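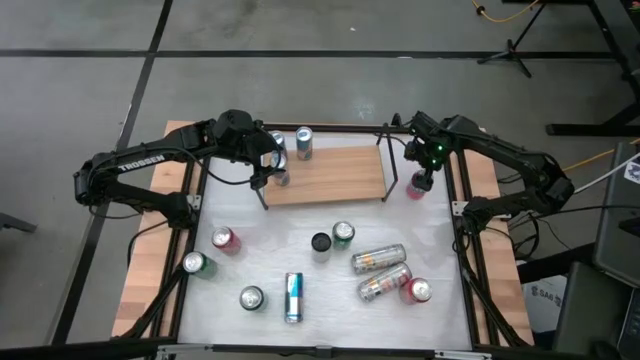
Sorting mixed drink cans onto a small shelf
Jun 1, 2026

Most of my canned drinks arrive as mixed packs, and for most of May they went into storage in whatever order they came out of the box. I have since settled on a fixed method.

Empty everything onto a white surface first. Label colors separate quickly against white, and a can lying on its side is easy to spot. Stand those up before sorting, or they roll when a neighbor is moved.

Group by color, then by diameter. Slim cans tip more readily than standard ones and should go at the back, where a hand is less likely to catch them.
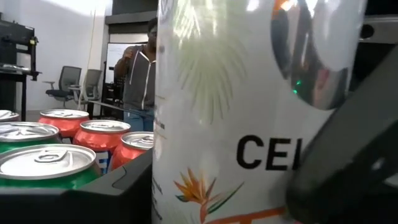 A tray with a raised rim works well for cans of one kind. Set them upright with the tabs accessible and fill from the far side toward you. Tall cans get their own row, with the brand name facing out.

My shelf is a Beltura board on metal legs, 60 cm long. I looked at the Giltitz version, which is deeper, but it blocks the cans stored underneath. Leave 2 cm between the tallest can and anything above it, enough for fingertips.

Next is the bottle rack, which has a loose rail.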